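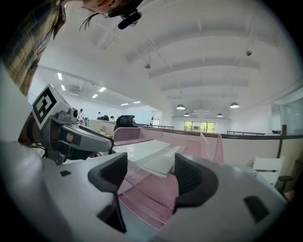
Ticket 3605
Subject: Statement PDFs print with the last column missing
Product: Pollari Billing, desktop version
Site: Lesbridge office
Opened by: Cherry Mae Abella
Opened: 1/30/18
Priority: Normal
Status: Closed

Reported problem

Customer statements look right in the preview window, but the Balance column does not print. The other columns print as expected. It happens on the second-floor printer and on the one at the front counter. Statements that were saved as PDF before the update to build 429 still print with all columns.

Entry 1, support

Asked for the paper size set in the statement template and the paper size set in the printer driver. Asked for one bad PDF and one good one.

Entry 2, C. Abella

Template says Letter. Driver says Letter on both printers. Files attached. The bad one is the statement for account 1816, the good one is the same account from the month before. I also tried printing from my coworker's computer and got the same thing.

Entry 3, support

Opened both files. The page in the good file is Letter. The page in the bad file is A4, and the table is set wider than the page margins allow. The Balance column is in the file but it falls outside the printable area. This points to the template and not to the printers.

Please go to Settings, Templates, Statement, Page and read back what is in the "Override size" field. It is a separate field from "Paper size."

Entry 4, C. Abella

Override size says "Regional default." I don't remember it being there before. I changed it to "None" and saved. Closed the program and opened it again and it went back to "Regional default."

Entry 5, support

The template is probably locked by the shared profile. Settings saved by a regular user are dropped when the program closes if the profile is read-only. Someone with the Manalo admin login needs to make the change.

Steps:
Close Pollari on all workstations.
Log in on the server with the admin account.
Open the shared profile and set Override size to None.
Set table width to "Fit to margins."
Save, log out, then start one workstation and print a test statement.

Entry 6, C. Abella

Done with the admin login. The setting stays now. The test statement printed with the Balance column, but the Pranico logo in the header is too low and covers the first line of the address.

Entry 7, support

The header position was stored for the A4 page. In the same Page screen, click "Reset header" and then put the logo back at top left. Margins do not need to change.

Entry 8, C. Abella

Logo is fine after the reset. Printed the February batch, 233 statements, on the second-floor printer. Checked the first few and the last few and all the columns are there. Front counter printer is also OK. You can close this.

Resolution

Page size override in the shared profile was set to Regional default. Set to None by admin, table width set to Fit to margins, header reset. Ticket closed at customer's request.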